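Flumari desk: a sceptic's review after a winter at it

I have never trusted furniture that comes with a booklet about wellbeing. The Flumari desk comes with one, and it runs to 20 pages. The assembly instructions run to two.

Let me say at the start that I paid for mine. Trevitz, who sell it, sent a free one to my old colleague Kirsten Ravn and she gave it 5 stars before she had sat at it for a week. I like Kirsten. I don't like that way of reviewing.

The claims, then. Trevitz say the top will stand up to "3000 hours of honest work". Hours of what? Typing? Leaning? I wrote to ask and got a pleasant reply from Marcelino Queiroz in customer service, who told me the figure came from the design team and that he would pass my question on. That was on 30th November and I am still waiting to hear from the design team.

Assembly was dull and went well enough. Two of the bolts were a poor fit and I swapped them for ones from my own tin. The legs are solid. The frame has a slight sway if you type hard, which I do, and pushing it against the wall cured most of that. You shouldn't have to push a desk against a wall.

Cleaning gets a whole chapter in the booklet, with a plug for Trevitz's own spray. I didn't buy the spray. 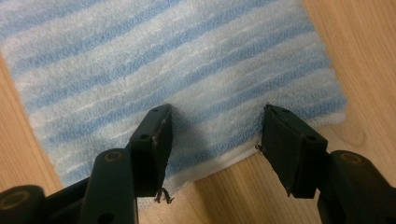

Striped microfibre cloth on the wood. The booklet would like you to buy a special one.

What the booklet leaves out is how the desk behaves in a room with a radiator. Mine creaks when the heating comes on – a small dry tick from the back rail, most mornings in December. Trevitz call this "settling". My last desk, an old Araújo I bought second-hand, never needed to settle, and it cost me far less. It was ugly, I grant you, and it weighed as much as a piano.

Then there is the look of the thing. People will pay a lot for pale grain, and I suppose I did too.
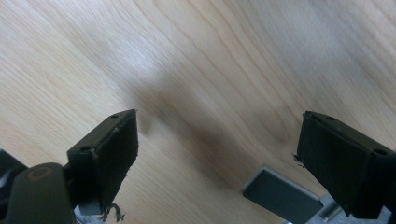

The grain, with some glare towards the upper right.

The drawer is sold separately and is a waste of money. It is too shallow for a stapler and it slides open if you so much as sigh. Nathalie Visser, who shares my office, bought one as well and keeps hers shut with a rubber band. Save yourself the bother and get a box.

Cables are handled better. There is a round hole towards the far edge, and I have no complaints about it apart from the price of the matching tray.
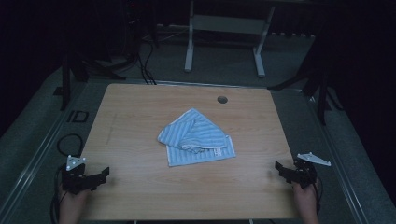
Folded towel on the tabletop, cable hole behind. Faint scuffs on the left.

Would I buy it again? At full price, no. In a sale, with the drawer left in the shop, perhaps. It is a decent desk with a silly booklet, and if you find a used Araújo and have someone to help you carry it, I'd look at that first.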